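Two Arms, One Bench
Inside a shared workshop's long argument with a pair of small manipulators

The Lowther workshop occupies the rear half of a former print shop, and the build known as Anik has had the same bay there since January. It is a two-arm cell sized to pass through a domestic doorway. The budget was set low enough that most structural parts had to come off the workshop's own printers.

The links are printed in white plastic, curved, and perforated with small holes. The curve was a late change. Straight links were easier to model, but they brought the elbows together whenever both grippers worked near the middle of the table. The curved version went through 8 revisions before the two arms could share the center without touching. Print time for the final link is 33 hours at the wall thickness the group settled on.

Wiring took longer than mechanics. Early harnesses ran tight against the links and failed at the wrist, where the conductor flexes most. The present arrangement leaves a generous loop of purple cable at each gripper and ties it to the link lower down. It looks untidy and catches on sleeves. It has also survived every test cycle since it was fitted, and the tidier harnesses are in a drawer.

Control runs on software the members call Wendeck, a modest scheduler that sends position targets to both arms from a single clock. Before Wendeck, each arm kept its own time. Drift between them reached 46 milliseconds over a long run, enough to turn a shared grip into a tug. With one clock the error is small enough that servo backlash dominates, and backlash is a problem the group understands.

The harder question is what the arms should hold. Blocks and cups are forgiving. A rigid body tells both grippers the same thing, and a position error appears at once as load on the motors. Jointed and flexible items behave differently: a headband gives, an ear cup swings, and a trailing lead goes where it likes. The group keeps a log of two-handed attempts, 257 entries at the time of writing, and the longest notes concern objects with cords attached.

Jullia, the grip planner now under test, deals with this by assigning roles. One arm is designated the holder and moves slowly; the other makes the corrections. Roles can swap between moves but never during one - an early version allowed it, and the arms oscillated until the power was cut.

Outstanding work includes a stiffer front rail, covers for the openings in the tabletop, and fingertips with better friction. The covers have been next on the list since spring.

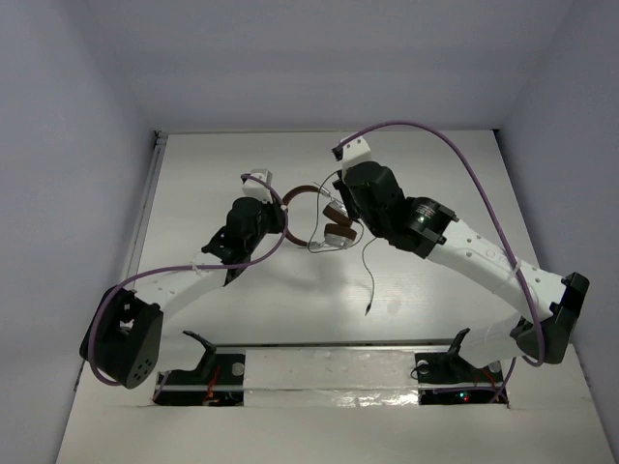
Ondine wrote in after reading a draft that fixed roles are fine until the holder is the arm with the worse grip, and that she would let motor current decide which one leads before each move.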